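Course notes, Unit 5: From Pixels to a Grasp Pose
Robot Software Practice, Skonberg lab section

Welcome back, everybody. Last unit we spent a long time (maybe a little too long, I know) on joint controllers, and I promised that this time we would get to the part where the robot has to look at something and decide what to do about it. Please have your Cladora workspace built before you come in. The first build takes a good 19 minutes on the lab machines, and it is no fun to watch a progress bar while your partner is already planning.

1. What the perception node gives you

The perception node publishes a list of candidate objects. Each candidate has a mask, a rough pose and a confidence score. The pose is expressed in the head camera's coordinates, and the planner wants it in the base coordinates, so the transform between the two has to be fresh. If you pick up a stale transform, everything will look fine on screen and the hand will go confidently to the wrong spot – every year at least one group spends a whole afternoon on this, so do check the timestamps first.

A word about the score. It tells you how sure the network is about the mask. It says nothing at all about whether the part can be grasped, and those two questions need to stay separate in your code and in your head.

2. Parts in a tray

Our task this month is bin picking with sheet-metal brackets, and I chose them because they are wonderfully awkward. They are thin, they are gray, and they are full of holes and slots, so the depth image comes back with gaps just where you would like a nice clean surface. When one bracket lies across another, the segmenter is very tempted to merge them into a single long object. Clear plastic adds its own trouble: a crinkled bag throws back bright highlights, and the depth reading over it may belong to the bag, or to the tray floor, or to neither.

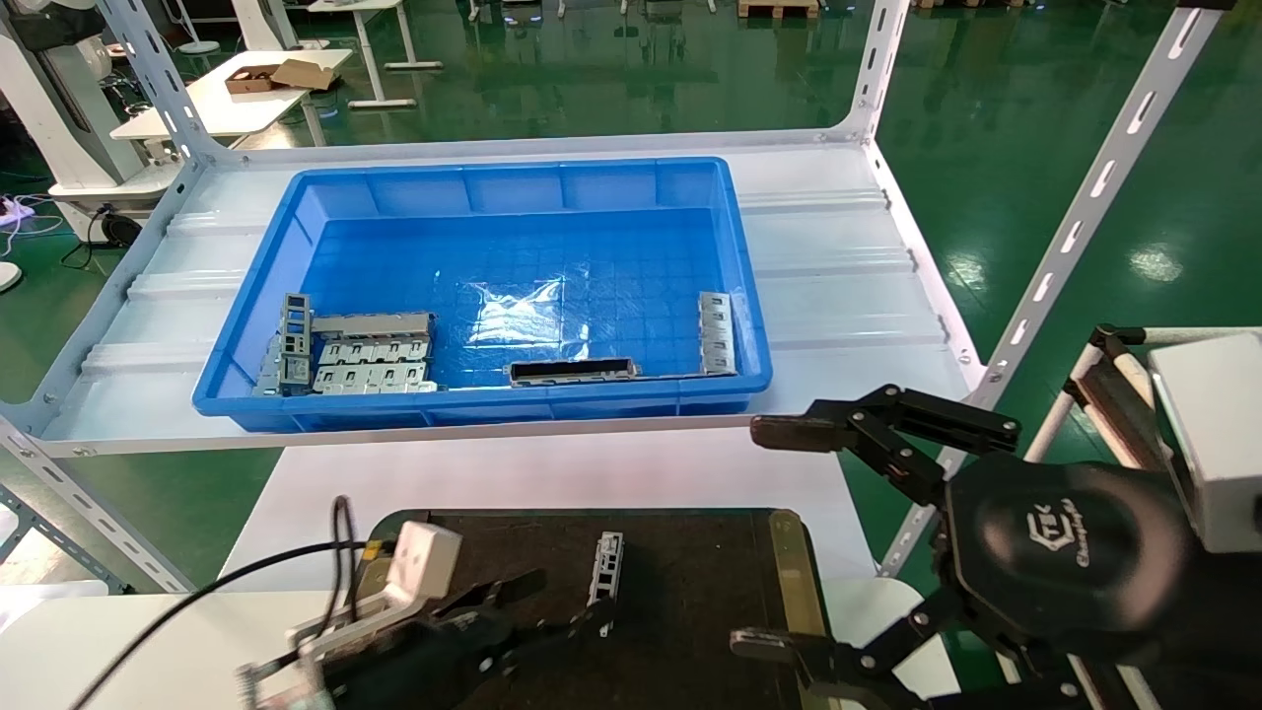

3. Choosing which part to go for

Start with the simplest ordering that could work. For every candidate, estimate whether anything is resting on it, and put the uncovered ones at the top of the list. Among those, prefer the part with the most free space on both sides for the fingers. A bracket leaning upright against a wall can look attractive from above, but one finger has to fit between the metal and the wall, so run the clearance check before you get your hopes up.

The planner's default clearance is 18 millimeters, set in the Siqueira config file. You may lower it, but write down what you changed and why.

4. Planning with two arms

Both arms share one planning scene. Add the tray walls, the shelf and its uprights as collision objects, and remember to add the other arm too, even when it is parked. When a plan fails, open the Grunura viewer and look at which pair of links was in contact – it is nearly always quicker than reading the log.

For homework, record 2 failed plans and explain each in a short paragraph. Bring the logs along in October and we'll go through them together.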